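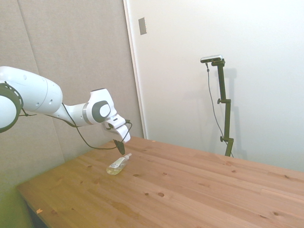
According to Baert, an early investor, the company was "a tools business that happened to ship a game," a view that its later filings largely support. Kirkudora is a developer of authoring software for virtual reality, based in Dernia. Its main product, Mirko, is a scene editor in which writers place characters, sound and branching dialogue while wearing a headset.

The company was formed by 3 former game programmers and raised seed funding from Baert the next February. Mirko was first offered to a closed group of 1000 users. The public version added shared editing and raised the limit on objects per scene to 2000.

Mirko saves projects in its own format and exports to the common game engines. Export of branching dialogue remains partial: conditions nested more than 3 levels deep are flattened and must be rebuilt by hand.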